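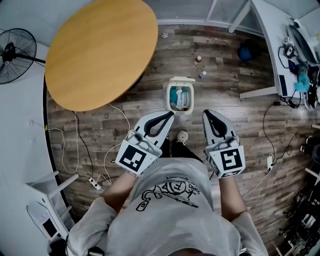
Vallari has completed the first full reset of its shared rooms at the Katdale office, the company's facilities department announced on June 29, 2026. The work covered the main office room, the adjoining meeting area and the supply closet between them, a combined space of about 2,000 square feet. Every item kept in those rooms for general use was taken out, checked against the office inventory and either returned to a marked place or released. Much of the sorting was done at floor level, on the brown and gray planks beside the round wooden table, where small things such as the white box with the hinged lid and the two little bottles could be set down apart from one another and looked at singly. The department recorded 258 items in all, the greater part of them small enough to fit in a desk drawer.

The reset follows a review carried out in January, when staff were asked which parts of the office gave them the most difficulty in an ordinary working week. Furniture and lighting were seldom mentioned. The most frequent complaint concerned small supplies: boxes without labels, half-used containers stored behind full ones, and bottles that had moved from room to room until their contents were uncertain. Several respondents reported buying replacements for things the office already had.

"The January answers were very consistent," said Sang Mai, who directs facilities at Katdale. "People knew that we had what they needed. They did not know which shelf it was on, and after a few minutes of looking they gave up. We took that as our starting point."

Under the new arrangement, each item belongs to one of five groups: table care, floor care, desk supplies, kitchen supplies and personal items left in common areas. The first four groups have been given fixed shelves in the supply closet, with the name of the group printed on the shelf edge. Items in daily use may stay in the room where they are needed, provided they are returned to the closet at the end of the day. Personal items will be held at the front desk for collection.

Containers with lids received particular attention. The department found that a closed box tended to be passed over, even when its contents were in regular demand, and that several had been used to store things unrelated to what was written on the outside. Each lidded box was therefore opened during the sorting and its contents confirmed before a new label was applied. Labels are now placed on the front of the box, where they can be read without lifting it from the shelf. Small bottles are to stand upright in shallow trays, with no more than one tray to a shelf.
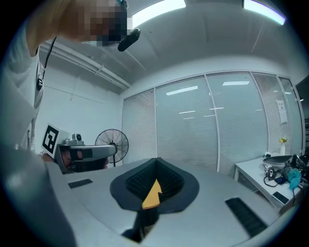

The order of work was kept simple so that the office could remain open throughout. Sorting took place in one part of the room at a time, and desks outside that part stayed in use. Items were brought out, set down with space between them, entered on the inventory sheet and moved on before the next shelf was emptied. Staff who needed something from a closed shelf were asked to request it at the front desk.

A total of 26 items were withdrawn from use. Most were duplicates or containers that could no longer be closed properly, and a few were bottles whose labels had become unreadable. Duplicates in good condition have been sent to the company's smaller office at Trotov, which had asked for basic supplies earlier in the year. The remainder will be recycled or disposed of according to building rules.

No furniture has been replaced. The round table will remain in place and will continue to be available for short meetings and shared lunches. Employees are asked to clear it after use and to avoid leaving supplies on the floor nearby, where they may be in the way of chairs. Bags and boxes waiting to be unpacked should be placed along the wall by the closet. Deliveries addressed to the whole office will be unpacked by facilities staff and entered on the inventory before they are shelved.

Labels have been printed in English and Vietnamese, following a request from colleagues on the Thái project, who share the room on a regular basis. The inventory sheet is also available in both languages. A paper copy hangs inside the closet door, and the same list can be opened from the facilities page of the company site. Employees who finish the last of any supply should mark it on the paper copy. Orders are placed from that list, and requests sent by message may not be seen in time.

"We would like people to open the closet and look through it once, even if they need nothing," Sang Mai said. "It takes a minute, and the shelf names will make more sense afterward."

The facilities department will check the shelves against the inventory each month and will adjust the groups where staff find them unclear. Comments on the new arrangement may be left at the front desk or sent to the department directly. Personal items not collected by the time of the first monthly check will be moved to storage.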